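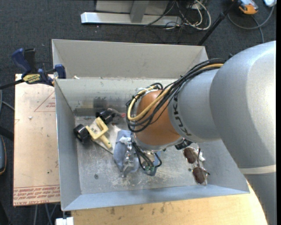
Attachment 1: arm and bin, cable loop at the joint

Ticket: Label printer drops off network after idle period
Site: Gustthorpe, goods-in office
Opened by: Berenice Zamudio
Assigned to: Viktória Győri
Opened: Dec 4, 2022
Priority: Normal
Status: Closed

Reported fault
Printer stops accepting jobs when left idle. Jobs sit in the queue as "Sending". Power cycling the printer clears it until the next idle spell. First seen in October, after the office switch was replaced with the Drelteck unit. The Bistberg stock system shows no error and marks the labels as printed.

Entry 1 (Győri)
Printer answers ping while in use. Left idle for 600 seconds, no reply. Front panel still shows "Ready". Link light on the switch port is on. Changed the patch lead and moved to a spare port. Same result.

Entry 2 (Győri)
Sleep timer on the printer was set to 300 seconds. Set to "Never" and saved. Printer still dropped. Checked the setting after a restart and it had gone back to 300. Firmware is two versions behind.

Entry 3 (Zamudio)
Dropped again during the Pangilinan delivery. We had 20 pallets waiting for labels and had to write them by hand. Can this be moved up please.

Entry 4 (Győri)
Firmware updated from USB stick. Sleep timer now holds after restart. Ping still lost, though less often. Switch log shows the port changing speed each time the printer goes quiet. Energy saving is on by default for all ports on the Drelteck. Turned off for the printer port only, speed left on auto.

Entry 5 (Győri)
Ping left running with the printer idle. 3000 sent, 3000 received. Test label printed at the end of the run without delay.

Entry 6 (Zamudio)
No drops since the change. The old jobs all came out at once this morning, so those labels are duplicates and have been binned.

Resolution
Printer firmware updated, sleep timer set to "Never", energy saving off on the printer port. Stuck queue cleared. Dispatch office printer is on the same model of switch and has a separate ticket.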